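A Saturday at the Festby open day

I'd been meaning to go to one of these for ages and kept finding excuses, mostly to do with the garden. But on 13/04/2019 it was drizzling, the garden was off the menu, and so I got the early bus out to Festby to have a nose round the Skotadine building with everyone else who had run out of things to do with a wet weekend.

If you don't know it, it's the long low place past the Skulton turning, the one with the blue doors. I've gone by it for years and had only the vaguest idea of what went on inside (I think I'd decided it was something to do with flooring). They open up twice a year, in spring and again in the autumn, and you don't need to book. You get a sticker and a folded map at the door, and then you're left to wander, which suits me down to the ground. I can't be doing with guided tours where you spend the whole time looking at the back of somebody's anorak.

The map had 4 rooms marked on it and I did them in completely the wrong order. I went straight past the first because there was a queue, got lost near the toilets and came out by the café, where I felt it would be rude not to stop. Tea and a cheese scone for 3 pounds, and the scone was still warm! Full marks so far.
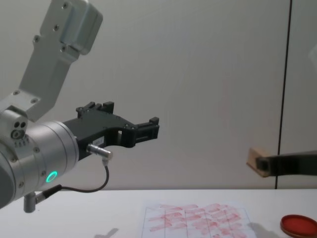
Suitably fed, I had another go at the map. The room I'd really come for was the one they called the marking room, down at the far end of the corridor, and I'm glad I saved it. I love anything to do with stationery. Give me a fresh pad of squared paper and I'm happy for an afternoon, so a room where the main attraction is a sheet of paper with a grid on it and some red marks was always going to win me over. My sister, when I told her later, said it sounded like the dullest day out she'd ever heard of. She collects thimbles, so I'm not taking that from her.

It was nice and quiet in there too, after the café. There were a few of us along the rope, and a little lad in wellies who'd got himself the best spot at the front and was not giving it up for anyone. I ended up staying far longer than I'd planned and had to text home to say I'd be on the later bus. 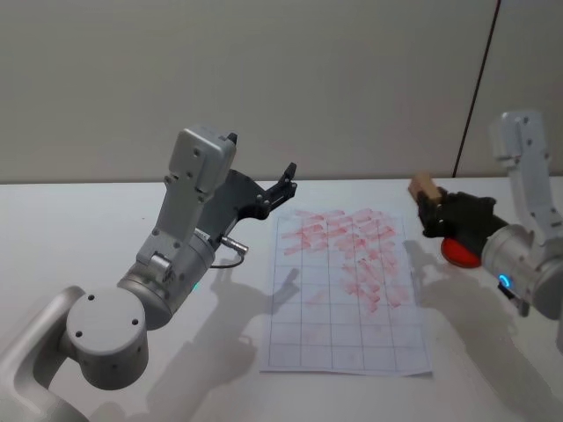
What I liked was how plain it all was. White table, pale wall, sheet of paper, and your eye goes straight to the red. It's a pinky sort of red where it has smudged, all streaks and slanting strokes, and it took me right back to primary school, when we were let loose with paint on the good sugar paper and came home with it up to our elbows. I did wonder what it would be like on a thicker paper, something with a bit of tooth to it. I asked the woman next to me what she thought and we had a lovely chat about watercolour pads, which she buys in bulk, and whether the cheap ones are ever worth it (we decided they're fine for lists).

I took far too many photos, as usual, and most of them are of the paper. I do like a grid. There's something very restful about all those thin lines, and I came home wanting to rule up a new page for the vegetable beds. 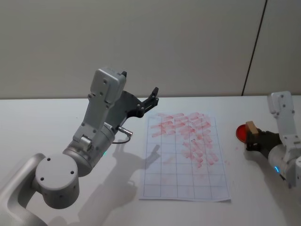
The grid paper on its white table, with a robot arm on either side.

The red dish was my favourite bit, I think. It's only a small round dish, the sort of thing you'd put olives in, but with a little beige block held over it I was absolutely glued. So was the lad in wellies – he'd gone completely silent, and his mum told me that never happens.

By then I'd been on my feet for 2 hours and my knees were telling me so. There's hardly anywhere to sit at that end of the building, just one bench in the corridor, and it had a family and all their coats on it. If they're reading, a few folding chairs would go down very well!

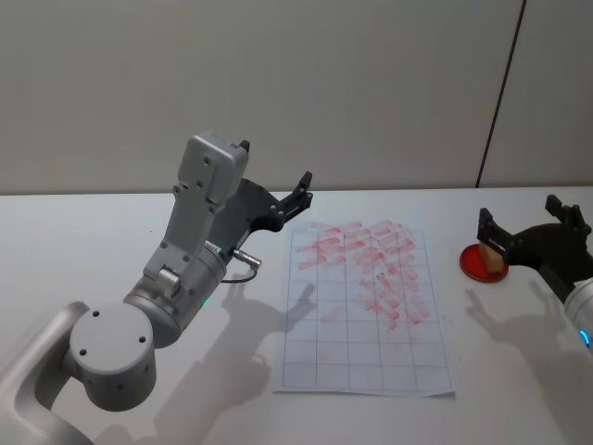
Getting there and what to bring

The bus stops right outside, but only one an hour at weekends, so look up the return before you set off. Parking is in the field behind Salehi, the garden centre, and it was muddy enough that I was pleased to be on foot. Entry is free, with a bucket for donations by the door. The café takes cards but the cake stall next to it doesn't, and the lemon drizzle had all gone by two o'clock, so get in there early.

It can be chilly in the corridor, so bring a cardigan. The shop is tiny and mostly pencils, and yes, I bought some. They also had squared pads, 300 sheets for less than I pay in town, and I carried one home under my coat to keep the rain off.

There's a smaller evening opening in June, just the marking room and the café, and I've already put it on the calendar.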